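Manta Trututus, lã lavada, tamanho grande

Olá outra vez! Quem já cá vinha no tempo da loja pequena sabe que eu demoro imenso a pôr artigos novos, mas esta manta andou 2 invernos em cima do meu sofá antes de eu ter coragem de a vender (e de me separar da primeira, que ficou comigo, claro).

A Trututus é tecida em lã lavada, com trama fechada e franja curta nas duas pontas. Pesa bem nas pernas sem ser daquelas que nos deixam a suar ao fim de meia hora. Eu durmo a sesta com ela, levo-a para a varanda, já fez uma viagem inteira de comboio enrolada debaixo do braço. O desenho é da Elli Kinnunen e a mãe dela, a Ritva, ainda escolhe as cores do fio – tem um olho para os cinzentos que eu invejo muito.

Cores disponíveis: musgo, aveia, cinza-névoa e um vermelho tijolo que ao vivo é mais escuro do que no ecrã. O azul esgotou e só volta em fevereiro de 2019. Se quiserem que vos avise, mandem-me uma mensagem e eu ponho o vosso nome na lista! 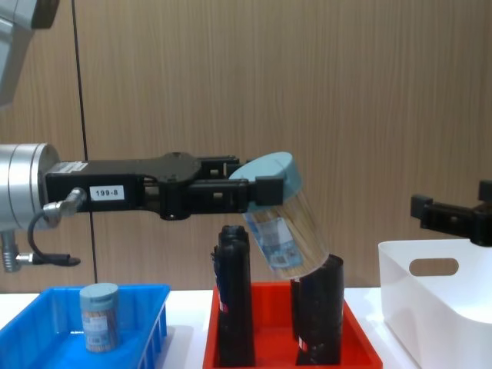
Quanto à lavagem, por favor, água fria e à mão. Eu sei, eu sei, ninguém tem paciência. Mas uma Trututus arejada ao ar livre numa noite húmida fica como nova, e na maior parte das vezes chega. Se cair café, pano molhado e sabão neutro, sem esfregar. Secar estendida, nunca pendurada pela franja (já me aconteceu e ficou com umas orelhas tristíssimas).

Pica? Um bocadinho, nos primeiros dias, se tiverem a pele sensível como eu. Depois amacia. Quem não suporta lã nenhuma fica melhor servido com a Valivus, a irmã de algodão, que é mais leve e vai à máquina a 30 graus.

Preço: 57 euros, com IVA. Os portes são à parte e vê-se o valor no carrinho. Envio em 5 dias úteis, embrulhada em papel – se for para oferecer, escrevam nas notas e eu junto um cartão escrito à mão.

Trocas aceito sempre, desde que a manta venha sem pelo de gato. O meu já deixa que chegue.

Página atualizada em 2018-10-24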